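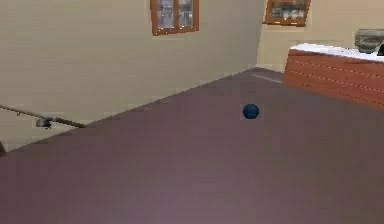

Mbwambo杯(ムブワンボはい、英: Mbwambo Cup)は、学生チームを対象とする屋内移動ロボットのシミュレーション競技会である。参加チームは仮想住宅内で指定された物体を探索し、その近傍まで移動する制御プログラムを提出する。競技はすべて計算機上で行われ、実機は使用しない。主催はStisier工科カレッジのロボット工学演習室で、競技環境にはシミュレータDesticoが用いられる。

概要
名称は、同カレッジの演習棟があるMbwambo地区に由来する。当初は学部2年次の選択科目「自律移動演習」の期末課題であったが、他校からの参加を認めるにあたり競技会として独立した。第1回の規則書は2019年8月8日に公開された。規則書の起草は演習担当教員のHalima Rugemaliraが行い、採点プログラムPrikarの初版は当時大学院生であったElspeth Dunbarが作成した。
1チームの人数は3名以内とされ、指導教員は登録できるが、コードの提出および審査時の応答は学生に限られる。同一の学生が複数のチームに所属することはできない。

競技環境
Desticoは、住宅の室内を三次元モデルとして保持し、任意の視点からの画像を生成する教育用シミュレータである。各住宅は壁、床、建具、固定家具および可動物体から構成される。可動物体の配置は試行ごとに読み込まれる配置ファイルで指定され、固定家具の位置は住宅ごとに不変である。
仮想ロボットは円筒形の衝突判定領域をもち、前進、左右旋回、視線の上下、停止の各命令を受け付ける。前進1回の移動量は25センチメートルに固定されている。アームは装備せず、物体の把持や運搬は競技の対象に含まれない。ロボットの外形は衝突計算にのみ使用され、画像には描画されない。
プログラムに与えられる入力は、カラー画像、深度画像および出発点を原点とする自己位置である。住宅の間取り図は与えられない。自己位置には既定で誤差が加えられないが、上級部門では旋回角に乱数による誤差が加わる。

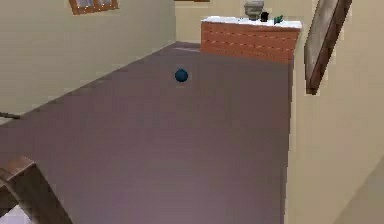
目標物体は試行開始時に種別名で通知される。種別には球、花瓶、椅子、机などがあり、床に置かれた小型の球は標準課題とされている。球は見かけの大きさが距離によって大きく変化し、遠方では数画素程度にしかならない場合がある。背景の床と明度が近い配色では検出がさらに難しくなるため、色のしきい値のみに基づく手法では安定した成績が得にくい。
階段をもつ住宅では、開口部の縁が進入禁止領域として設定されている。ロボットがこの領域に入った場合、その試行は失敗として終了する。手すりは衝突判定の対象であるが、細い部材は深度画像で欠落することがあり、規則書の付録で注意事項として扱われている。

課題
競技は次の部門に分かれる。
探索部門: 目標物体を発見し、その近傍で停止命令を出す。停止時に目標物体が視野に入っていることが成功の条件となる。
巡回部門: 通知された複数の目標物体を順に訪れる。訪問の順序は変更できない。
上級部門: 探索部門と同じ課題を、自己位置の誤差を含む条件で行う。
いずれの部門でも、1試行あたりの命令数の上限は200である。上限に達した時点で停止命令が出されていない試行は失敗とみなされる。停止命令は1回のみ有効で、取り消しはできない。

住宅モデル
住宅モデルは練習用と審査用に分けられる。練習用は全チームに配布され、審査用は提出の締切まで非公開とされる。両者は間取りが異なるが、家具および物体の形状モデルには共通のものが含まれる。
住宅によって床の材質表現は異なり、一つの住宅の中で木質の床板と単色の光沢面が隣接する例もある。床の反射や物体の影は画像にのみ現れ、深度画像には影響しない。画像から床領域を推定する手法では、色の変わる境界を段差と誤認する例が報告されている。 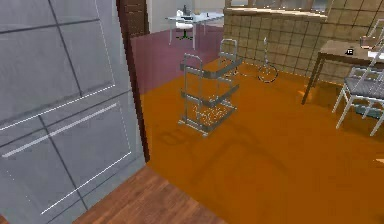

金属線で構成された棚やカートは、通行可能領域の推定において問題となりやすい。棚板や側面の隙間から背後の床が見えるため、深度値が手前の枠と奥の面の間で不連続に変化する。Desticoの衝突判定では、この種の家具は外形を囲む直方体として扱われるので、画像上は空いて見える部分も通過できない。椅子の脚の間についても同様である。
初期の参加チームの多くは、深度画像を床面に投影した占有格子を用いていた。格子の一辺を前進量と同じ値に設定すると経路計画は簡単になるが、細い支柱が格子内で平均化され、障害物として残らないことがある。後の規則書の付録には、各格子における最小の深度値を保持する処理例が掲載された。

採点
採点はPrikarによって自動的に行われる。1試行の得点は100点を満点とし、失敗した試行は0点となる。成功した試行では、出発点から目標までの最短経路長を実際の移動経路長で割った比に満点を乗じ、衝突1回ごとに3点を減じる。得点が負になる場合は0点に切り上げる。旋回と視線の上下は経路長に含まれないが、命令数には数えられる。
最短経路長は、衝突判定用の形状から事前に算出された値を用いる。初版のPrikarでは、家具に接して置かれた目標物体に対し、実際には到達できない経路を最短とみなす不具合があった。Dunbarによる修正後は、ロボットの半径を考慮した領域で計算が行われている。
同点の場合は衝突回数の少ないチームが上位となり、なお同じときは命令数の合計で順位を決める。

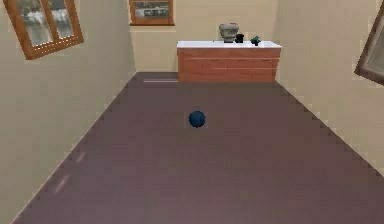
探索部門で使用される居室の例。目標の球が床に置かれ、奥の壁際に木製キャビネットがある。

運営
参加登録は毎年5月に締め切られる。登録したチームには練習用住宅、配置ファイルの書式説明およびPrikarの実行ファイルが配布され、手元の計算機で本番と同じ手順による採点ができる。提出物はソースコード、動作環境の設定ファイルおよび手法の説明書からなる。学習済みモデルの使用は認められるが、学習に用いたデータの出所を説明書に記載しなければならない。
審査では、提出されたプログラムを主催者の計算機で実行し、全試行の命令列と画像を記録する。記録は結果発表後に各チームへ返却される。口頭審査では、失敗した試行から主催者が選んだものについて、学生が原因を説明する。口頭審査の結果は順位に影響しないが、Stisier工科カレッジの学生については演習科目の成績評価に用いられる。

教育上の位置づけ
同カレッジの自律移動演習では、前半に座標変換と占有格子、後半に物体検出と探索戦略を扱い、最終課題として探索部門への提出を課している。受講者は最初に、室内を壁沿いに移動する基準プログラムを実行し、その記録を読んで改良箇所を決める。基準プログラムは目標物体を検出する機能をもつが、未探索領域の優先順位付けを行わないため、同じ場所を繰り返し通過する傾向がある。
Rugemaliraは演習の手引きの中で、得点の比較に先立って失敗試行を分類することを求めている。分類は、未検出、誤検出、経路計画の失敗、命令数の超過とされ、手引きには記入用の様式が付属する。

関連項目
移動ロボット
占有格子地図
経路計画
物体検出
ロボット競技会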